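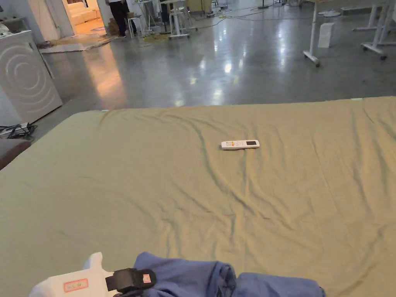 4.2 The bed as a horizontal surface

Most work on household storage treats the bed as furniture for sleeping and leaves it there. Our respondents did not share this view. In the 308 one-room and studio homes visited for the Ustance survey, the bed was the largest flat surface available, and it was used accordingly. It held laundry on its way to being folded, mail on its way to being opened, and chargers that were not on their way anywhere.

We logged nearly 1400 loose objects across all homes, using the categories of Section 3. An object was "loose" if it could be lifted with one hand and was not bedding. Pillows were excluded after a long discussion between two of the coders, Li-hua Liu and Eifion Price, which we will not reproduce. Clothing was included. A garment lying partly over the edge of the mattress was assigned to the mattress if any of it would stay there when the rest was ignored, a rule that works better in practice than it reads.

The air-conditioner remote deserves separate treatment. Every home in the sample had one, and 209 homes had a place for it: a wall cradle, a hook, a dish by the door, in one case a knitted pocket. A place was coded as such whenever the resident could point to it without hesitating. At the time of the visit, however, the remote was on the bed in 168 homes. When asked where it was kept, several of these residents pointed confidently at an empty cradle.

Figure 1 is typical of what we call an isolated placement. The remote lies near the middle of the olive-green sheet, with no other object close to it, while a crumpled piece of blue fabric keeps to the near edge of the mattress. We separate isolated placements from clustered ones, in which the remote shares its patch of bed with a phone, glasses, or a snack. Clustered placements tend to follow the resident's reach from the pillow. Isolated ones follow nothing that we were able to measure, although we tried distance to the pillow, distance to the door, and distance to the air conditioner.

Sheet condition was scored on the five-step Rosano scale, from 1 (drawn flat) to 5 (geological). Creases were scored over the whole exposed sheet, so that a bed pulled fairly flat at the far side but folded through the middle could not pass on the strength of its better half. We had expected remotes to turn up mainly on untidy beds. They turned up on all of them. Residents who made the bed with evident care then put the remote back on top of it, and two described this as part of making the bed.

Color contrast was a weaker predictor than we had hoped. A white remote on a dark or muted sheet is easy to see from the doorway, and we supposed that people with such sheets might allow themselves to leave it there. Residents with white sheets did the same thing and spent longer looking for it. One participant, interviewed in December, had lost hers under the quilt for most of a week and had been adjusting the temperature by opening the window. She had a wall cradle. She described it as very convenient.

Appliances near the bed mattered more. In small rooms, a washing machine or refrigerator within an arm's length of the mattress offers a second surface at a useful height, and small objects collect on top of it. We called these overflow surfaces. Where one was present, the bed held fewer loose objects overall, but the remote did not join the move. Ching-wen Yeh, who coded the overflow surfaces, has suggested that remotes be regarded as bedding. The proposal was voted down and is recorded here at her request.

One limitation should be noted. Residents knew we were coming, and some of them tidied. We can't say how much was removed from the beds beforehand, only that the remote was usually spared.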